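Forum Buseria > Matériel et entretien > Plans de travail, tapis, surfaces

Sujet : Plateau blanc, reflets et confusion rouge/orange
Ouvert en novembre 2025

corentin_slice
Bonjour à tous,
Je résous sur un plateau blanc, éclairage au plafond, cube à stickers. Deux problèmes distincts que je voudrais traiter séparément.
1) Pendant l'inspection, je confonds le rouge et l'orange sur les faces latérales, surtout celles qui sont tournées vers la table. En main et en lumière du jour, aucune confusion.
2) Le cube glisse quand je le repose. Le plateau est lisse et je n'ai pas envie d'un tapis complet, parce que le bureau sert aussi à autre chose.
J'ai essayé une feuille de plastique transparent fixée à l'adhésif. Elle protège le plateau, mais elle gondole et renvoie la lumière. Y a-t-il une solution mate qui ne marque pas le support ? Je suis preneur de références, à condition que quelqu'un les ait vraiment utilisées.

Mirabelle54
Pour le point 1, il faut commencer par la lampe. Une ampoule bas de gamme rend mal les rouges, et l'écart entre rouge et orange est le premier à disparaître. Vérifie l'indice de rendu des couleurs sur l'emballage. L'échelle va jusqu'à 100, et en bas de gamme l'indication est souvent absente.
Le blanc du plateau joue aussi. Il renvoie de la lumière vers le bas des faces et délave les stickers. Pose une feuille de papier gris mat sous le cube et compare, ça coûte zéro.

corentin_slice
Test du papier gris fait. Amélioration nette pour la rangée du bas, rien de visible pour celle du haut. Donc la table a une part de responsabilité, mais pas toute.
L'ampoule ne porte aucune indication. Je la change.

vdk_coin
Je ne suis pas d'accord sur l'ordre des opérations. Avant de toucher à la lampe, change les stickers. Un orange clair ou fluo se distingue du rouge sous n'importe quel éclairage. Le jeu Rulden en demi-brillant est correct sur ce point, je l'ai sur deux cubes depuis avril. Bords un peu justes en coupe, il faut poser à la pince, mais les teintes sont bien séparées.
Quant au papier gris, il se déplace à chaque dépose. Inutilisable en chronométré.

Mirabelle54
Un orange fluo résout la confusion avec le rouge et en crée une avec le jaune sous lumière chaude. Déplacer le problème ne m'intéresse pas beaucoup.

vdk_coin
Jamais constaté. Tu as un exemple précis, avec la marque ?

Mirabelle54
Jeu Akyol, première version, ampoule chaude de bureau. L'orange et le jaune se rapprochaient franchement dès que la face passait dans l'ombre. Je n'ai pas essayé la version actuelle.

vdk_coin
D'accord, mais c'est un défaut de ce jeu-là. On ne peut pas en tirer une règle pour tous les oranges fluo.

haris.g
J'ajoute quelque chose sur les surfaces, parce que le fil part sur les couleurs alors que les deux questions sont liées. Une feuille brillante à côté du cube produit un reflet localisé. Tant que l'œil reste sur le cube ce n'est pas grave, mais l'inspection oblige à pencher la tête, et le reflet se déplace avec le point de vue. Un film tendu à plat donne un seul point lumineux. Un film froissé en donne plusieurs, de tailles différentes, et il n'y a plus de position où l'on en soit complètement débarrassé.
Pour fixer les idées : cube posé à même le plateau blanc, un peu en retrait du bord, feuille transparente scotchée à gauche, carré sombre scotché à droite. Le reflet est sur la feuille plissée, vers le haut. Le carré sombre est éraflé, avec des traînées plus claires, mais il n'y a rien de comparable à la tache de gauche. Et sur la face gauche du cube, le rouge et l'orange se suivent en haut de la colonne, là où la comparaison est la plus utile. Le carré orange du milieu est vif, il ne pose pas de difficulté.
Haris Ghumman 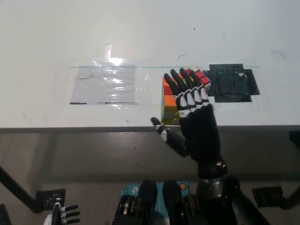 corentin_slice
Merci, c'est à peu près ma configuration pour le côté gauche. Ma feuille a les mêmes plis.
Deux questions. Est-ce que les bords en escalier du carré sombre gênent ? Et la longue bande de ruban transparent qui passe derrière le cube, elle se retire proprement d'un plateau blanc ?

haris.g
Pour les bords, je préfère de toute façon une découpe droite. Un contour irrégulier accroche la manche et se relève plus vite, surtout aux angles rentrants où l'adhésif tient mal.
Pour le ruban, ça dépend du temps de pose et du support. Sur mélaminé, je retire à plat, ruban replié sur lui-même, très lentement. Sur peinture, je ne laisserais pas plus de quelques jours. Un essai dans un coin avant, toujours.

nadir_oll
Le ruban transparent sur fond blanc a un autre inconvénient : on ne voit pas le bord au moment de le décoller, et on gratte avec l'ongle. Replier une extrémité sur trois millimètres à la pose, ça fait une languette.
Sinon, pour le glissement, un sous-main de bureau mat suffit. Le modèle gris d'Istenard existe en petit format, 31 cm de côté. Il reste en place par son propre poids, sans adhésif, et se range debout contre un mur quand le bureau doit servir à autre chose.

vdk_coin
31 cm, c'est petit si on pose aussi le chrono.

nadir_oll
Le chrono va devant, sur le plateau. Seul le cube a besoin d'accroche. Et la demande de départ était justement de ne pas couvrir toute la table.

vdk_coin
Admettons. Est-ce que la surface marque ? Les angles d'un cube lâché de quelques centimètres laissent des points brillants sur beaucoup de sous-mains mats. Au bout d'un moment on retrouve des reflets, en plus petit.

nadir_oll
Quelques points lustrés au centre, oui. Visibles en lumière rasante uniquement. Je le tourne d'un quart de tour de temps en temps pour répartir l'usure.

Mirabelle54
Je reviens sur la feuille transparente, puisque c'était l'essai initial. Si le but est de protéger le plateau, il existe du film dépoli, vendu pour les vitres. Face dépolie au-dessus, lissage à la carte rigide en partant du centre. Les plis viennent presque toujours d'une feuille fixée par les quatre coins en même temps. Il faut coller un côté entier, tendre, puis coller le côté opposé.
Par contre l'accroche d'un film dépoli est faible. Pour le point 2 il ne sert à rien.

corentin_slice
Bilan après essais.
Ampoule remplacée par un modèle avec indice affiché : la confusion rouge/orange disparaît sur la rangée du haut. Elle persiste sur celle du bas si le cube est sur le plateau nu.
Feuille transparente retirée. L'adhésif a laissé une trace collante sur un des côtés, partie à l'alcool ménager. Le plateau n'a pas souffert.
Sous-main gris mat, petit format, acheté chez un papetier (pas l'Istenard, indisponible) : le cube ne glisse plus à la dépose et la rangée du bas est lisible. Odeur assez forte à l'ouverture, je l'ai laissé à l'air.
Stickers inchangés pour l'instant.

vdk_coin
Donc les stickers restent d'origine et tu inspectes correctement uniquement chez toi. En compétition ou chez quelqu'un d'autre, tu n'auras ni ta lampe ni ton gris. Je maintiens mon avis.

corentin_slice
L'objection est valable. J'ai de toute façon deux stickers qui se soulèvent dans les angles, je referai la face orange à ce moment-là. Est-ce que Rulden vend les couleurs à l'unité ?

vdk_coin
Oui, par planche d'une seule couleur. Prends la même finition que le reste de ton cube, sinon la face demi-brillante va se repérer au reflet. Et dégraisse bien le plastique avant la pose, les résidus de l'ancienne colle font remonter les bords en quelques séances.

nadir_oll
Pour dégraisser : alcool isopropylique sur coton-tige, cube hors tension de rotation, et on évite les jointures si le lubrifiant est à base de silicone. Laisser sécher avant de poser quoi que ce soit.

Mirabelle54
Si tu refais seulement l'orange, compare-le au rouge en place avant de coller. Planche posée contre la face rouge, côté ombre, sous ta lampe puis près d'une fenêtre. Les rouges un peu usés tirent vers le rose et l'écart n'est plus celui du catalogue.

corentin_slice
Noté. Je commande la planche orange et je posterai la comparaison avec le rouge actuel avant le collage.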